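Teaching an Arm to Reach and Pick by Remote Control
Student project report
Shabnam Lodhi and Tatu Lukumay
Supervisor: Grażyna Krajewska
Submitted Oct 1, 2025

Background

Our project looked at how a small robot arm can learn a pick-up task from a person who steers it. Writing the motion by hand is slow and has to be redone when the object moves. With demonstrations, the operator does the task many times and a program learns from the recordings.

We compared two ways of giving them. In the first, the operator held the real arm and moved it through the task. In the second, the operator sat at a desk and drove a simulated arm with a hand controller. The simulator work was done in Lumard, the teaching software our department already uses.

Method

Each demonstration began from a fixed rest pose. The operator moved the gripper over the object, lowered it, closed it and lifted. A recording was kept only if the object was still held when the operator pressed stop. Joint angles and the gripper command were saved at every step, together with the view from a fixed camera.

Aiguo Xu and Wendelin Plattner acted as operators. Neither had used the controller before June, so we gave them a practice session first and threw those recordings away.

We kept 91 demonstrations made by hand and 355 made by remote control. The difference is mostly down to resetting. In the simulator a key press puts everything back, but on the bench one of us had to replace the object and return the arm to rest.

Results

We trained one policy on each set and tested each in the setting where its data had been recorded, with 60 attempts per policy. The policy taught by hand was smoother on the way down, but it often stopped short when the object was near the limit of its reach. The remote control policy reached further. Its main fault was a pause above the object, which we also found in many of the recordings – both operators tended to wait there while they judged the height.

We tried cutting the pauses out before training. This helped, although a few attempts then came down too early and pushed the object away.

The simulator scenes use a dark arm on a pale panel, with different surroundings loaded behind it so that the policy does not come to depend on one background.

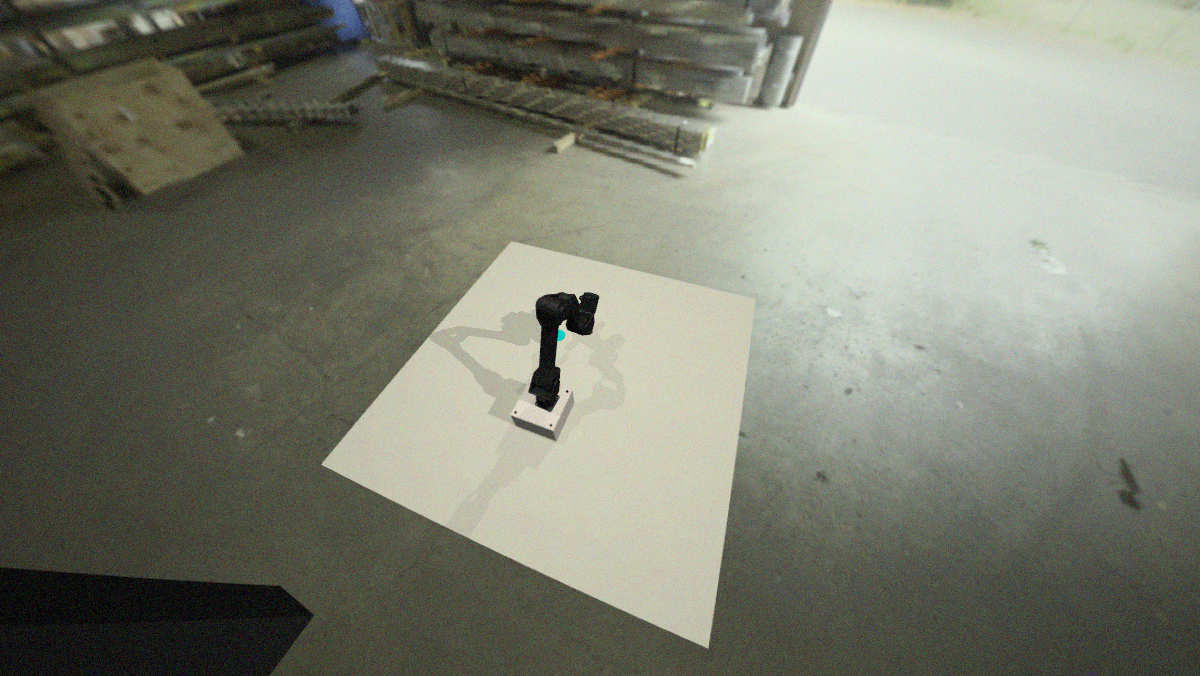 Why not record every demonstration in the simulator if it is so much quicker?

Contact is the weak point. The simulated gripper holds an object more firmly than the real one does, so operators get away with grips that would slip on the bench. A smaller set recorded on the real arm is still needed to correct for that.

Further work

We would like to train on both sets together and test the result on the real arm. The controller should also give some signal of height, perhaps a tone, so that operators do not need to stop and look.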